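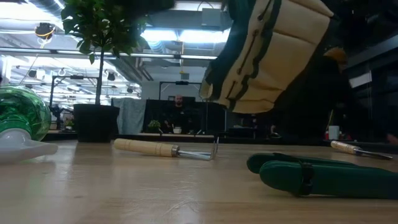 What do you do for a garden in the middle of February? You sort out the tools, water whatever is in pots, and wait for the ground to soften.

Friday, February 14, 2020

Up before seven. Frost on the car again, gone by the time I had coffee. Spent most of the day on the garden things because I have been putting it off since Christmas and the ground at Mernau will be workable in a few weeks if the weather holds.

Started with the shears. Green handles, the pair I bought to replace the ones I left out all summer. The catch is fine. The blades had sap on them from the last pruning, so I cleaned them with a rag and some rubbing alcohol, then put a drop of oil on the pivot. They open easily now. I should do this in the fall and I write that down every year.

The hand cultivator only needed dirt picked out from between the prongs. I used an old toothbrush. Rubbed linseed oil into the wooden handle, which had gone dry, and did the same for the other small tool while the rag was still wet. Threw that rag in a bucket of water afterward. Daniyal Sial told me once about a fire that started in a pile of oily rags and I have never forgotten it.

Turned the fabric tool bag inside out over the trash. Dry soil, a plant label from August, and two twist ties. The label said Jikadar, which is the bean that did nothing last year. The vines got tall and flowered and then dropped everything. I won't plant it again. Bukhari did better in the same row and I still have half a packet of those, if the seed is good. Will try a few on a damp paper towel next week.

The little tree is holding on. Green all over and not dropping leaves the way it did in December. I think the trouble was the heat vent, and it has looked better since I moved it. Filled the spray bottle with plain water and misted the top, then wiped the dust off the lower leaves with my fingers. The soil was dry an inch down so it got a cup of water. It needs a bigger pot but I am going to leave it until spring.

Daniyal called at lunch about the seed order. He wants to go in together on the Kiritz catalog to save on shipping. His list came to more than mine, as usual. I asked for peas, two kinds of lettuce and a roll of netting. He is getting onions again even though his rotted. We agreed he will send it in on Monday and I will pay him back in cash. My member number with them is 2068 and he wrote it down wrong the first time, so I had him read it back.

Afternoon was slower. Washed out seed trays in the sink and threw away the cracked ones. Looked for the good gloves and found the left one.

Valentine's Day, so soup and the nice bread for supper, and a box of chocolates, mostly gone now. Rain after dark.

Still to do: string, potting mix, find the other glove, call about the water barrel.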